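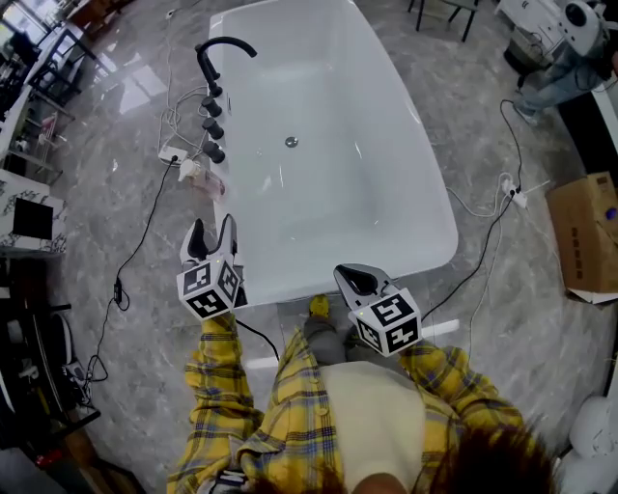 Two hand-held grippers with marker cubes, at the near end of the tub.

Notes for Unit 3: Buffers, callbacks, and why your program clicks
Adel Bensaid
Updated 2018-08-23

These are my own notes cleaned up a bit, so they follow the lecture loosely and wander off where I wandered off. If you were in the room, you can skip the part on sample formats, we spent way too long on it already. If you missed it, read everything, and then go run the Idstead starter project with the volume down. Volume down first, please! A wrong pointer in audio code is loud.

Where we left off

Last time we had a sine wave in an array and we wrote the whole array to a file. Easy, because the file doesn't care when it gets its data. The sound card cares a lot. It eats samples at a fixed rate, all day long, and if you don't have the next batch ready it plays whatever it finds there, or plays silence, and you hear a click.

So the system asks us for samples. We hand it a function (the callback), and it calls that function every time it needs another block. Each call says: give me this many frames, put them here. A frame is one sample per channel, so for stereo one frame is two numbers, left and then right. I keep saying "samples" when I mean "frames" and I'm going to do it again in this handout, sorry. In your homework, please name the variable frames.

How long is a block?

Divide the number of frames by the sample rate. With 512 frames at 48000 per second you get a little under 11 milliseconds. That's your whole budget. Everything you do in the callback has to be finished inside it, every single time, including the time when the antivirus wakes up.

Somebody asked about my odd example on the board, the buffer of 2450 frames. At 44100 per second that's 55 milliseconds and change. For playing back a song you'd never notice it. For a keyboard player it's awful, the note arrives after the finger and you start slowing down to wait for it. (Try it once on the Floninberg machines, the ones with the old driver. It's kind of fun for a minute.)

Bigger buffer means safer playback and more delay. Smaller buffer means less delay and more chances to be late. There's no correct size, and I'd let the user pick.

What not to do in the callback

I'll put this as plainly as I can. Don't read from disk in the callback. Don't allocate memory. Don't print. Don't take a lock that the window code might be holding, because the window code could be busy redrawing a menu and your audio will sit there and wait for it.

The printing one catches everybody. You add one print line to see what's going on, the clicks get worse, you add another print line to find out why... I did this for most of an evening in March with the Hitemik decoder and felt pretty silly. If you want to see values from inside the callback, store them in a small preallocated array and look at them from the main thread.

The ring buffer

Okay, so the file reading has to happen somewhere else. We give it its own thread, and the two threads share a ring buffer: a plain array where you write at one position and read at another, and both positions wrap back to zero when they hit the end.

The reader thread (I call it the decoder, it's the same thing in our project) does this:

while not done:
 space = free_space(ring)
 if space is less than one chunk: sleep a little, go around again
 decode one chunk
 copy it into the ring, move the write position

And the callback does this:

have = frames waiting in the ring
take = smaller of have and wanted
copy take frames out, move the read position
if take is less than wanted: fill the rest with zeros, add one to underruns

Only the decoder moves the write position and only the callback moves the read position. Keep it that way. As soon as both threads touch the same index, you need a lock, and then we're back to the problem from the section before. The positions do need to be atomic variables, by the way. A normal integer will seem to work on your laptop and then fail on somebody else's.

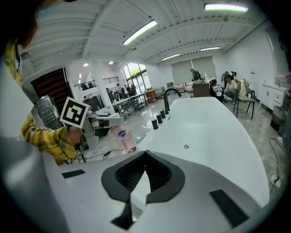
Tub rim with a tall black spout and three black knobs.

Full or empty?

If the read and write positions are equal, is the ring full or empty? Could be either. The usual trick is to leave one slot unused, so equal always means empty, and full means write is one step behind read. You lose one slot. You'll live.

The other way is to let both positions count up forever and only wrap them when you index into the array. Then the difference between them is the amount waiting, with no guessing. I like this one better, but use unsigned integers and make the ring size a power of two, or the overflow will bite you much later, when you've forgotten how any of it works.

Pause, seek, and stop

Pause is the easy one: the callback writes zeros and leaves the read position alone. Do a short fade first or you'll hear a tick when the wave gets chopped in the middle.

Seek is harder. The ring is still full of audio from the old place in the song, so if you just move the decoder, the listener hears the old part first and then the jump. In Idstead we set a flag, the callback sees it, sets read equal to write, and clears the flag. The decoder waits for the cleared flag before it puts in anything new. Yes, it's a tiny handshake. Draw it on paper before you type it.

Stop: tell the decoder to quit, join the thread, close the audio device, and free the ring at the very end. The Iglesias version from last term freed the ring first and crashed on exit, but only in some builds, which made it lovely to debug.

Homework

1. Get the starter project to play the test file with no underruns. Print the underrun count at exit (from the main thread!).

2. Make the buffer size an option on the command line. Try 17 frames, 71 frames, and 2450 frames, and write down what you hear and what the counter says. Some drivers will refuse an odd size or quietly round it, so print the size you really got too.

3. Add seek. Left and right arrow keys are fine.

4. Optional: fade on pause. A straight line ramp is okay, I'm not picky about the shape.

Send me the source and a text file with your notes. Please leave out the build folder. For next time, read the resampling chapter up to the part with the filters, and bring headphones.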